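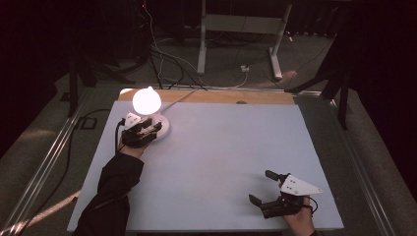 Participants who take part in a health study from home are asked to keep their study papers, sample kits and diary together in one place for the whole of the collection period. A desk or side table that is not used for meals is the most suitable. Good light matters when labels are being filled in, and a small lamp with a round white globe on a flat base gives enough for the purpose when it stands near a corner of the work surface, with its cord led away towards the far edge.

The following advice has been prepared by the Varnham study office for households enrolled in the Cludach programme.

Before opening a kit

Wash and dry your hands. Wipe the surface with a damp cloth and let it dry fully. Check that the number on the outer bag matches the one on your consent form. If they differ, set the kit aside unopened and contact the office.

Labels and diary

Write in ballpoint pen. Felt-tip and gel inks run in the refrigerator and cannot be read on arrival. Fill in the label before the tube is used — a cold or damp tube is difficult to write on.

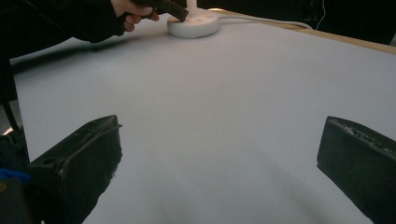 Diary entries should be made on the same day, with the time given by the 24-hour clock. Mistakes are to be crossed through once and initialled. Correction fluid must not be used.

Storage

Keep tubes upright in a lidded box on the middle shelf of the refrigerator, apart from raw food. The door is not suitable, as its temperature changes whenever it is opened. Empty kits may be kept in any dry cupboard out of the reach of children.

Returning samples

Use the padded envelope supplied and post it before noon. Spare envelopes may be requested from Žofie Vaněk on extension 621. Questions about consent or withdrawal should be put to Marek Kollár, extension 141.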